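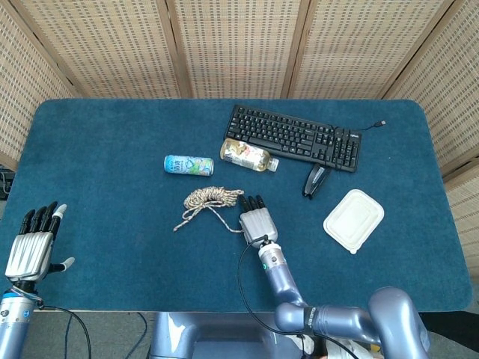 Fenero K500 Wired Keyboard Review

Posted 2022-09-22

I replaced my old keyboard in May after the space bar started sticking. I wanted something plain, full size, with a number pad and a cord. I do invoices most of the day and I have never gotten used to a keyboard without the pad. The Fenero K500 was in stock at the office supply store near me and it was cheap, so I bought it.

Setup

There is none. It plugs into a USB port and works. I have used it on a Windows desktop and on an older laptop and neither one asked for a driver. The box also has a one-page leaflet that covers the lock lights and the warranty, which runs 2 years.

Typing

The keys are the soft rubber dome kind. They have more travel than a laptop and take a little more push than the Schnyder I had before. My hands were tired the first week. After that I stopped noticing. The letter keys are all even, but the Enter key on the number pad is stiffer than the others and has stayed that way.

The space bar is loud, louder than every other key on the board. If you share an office, the person next to you will hear it. The rest is quiet enough for phone calls.

Layout

Standard US layout. Full-size arrow keys, with a gap on each side so you can find them without looking. Delete, Home and End are where they should be. The volume controls are on the function row and need the Fn key held down, and I would have liked separate buttons. There is no way to switch that around that I could find.

The cord is long enough to reach a tower on the floor, with some left over. It comes out at the back and there is no channel underneath to route it to one side. My Vendel had one and I miss it.

Feet and weight

The two flip-out feet have no rubber on them. On a bare desk the keyboard slides when the feet are up. With the feet folded it sits on rubber pads and stays put, so that is how I use it. A desk mat would fix this too.

Wear

I have used it every workday since I bought it. The print on the E and the A is starting to go shiny but you can still read both. Crumbs get under the keys easily and shake out easily. The caps pull off with a flat tool if you want to clean it properly. Go slowly with the space bar, which has a wire under it that is a pain to get back in.

Compared with the Drirnton 600

A coworker has the Drirnton 600 and I used it for 2 days. It has a quieter space bar and a better cord, and costs almost twice as much. The keys feel the same to me. If noise matters to you, get that one.

Rating: 7 out of 10. I would buy the K500 again at this price, and I have ordered a second one for the front desk.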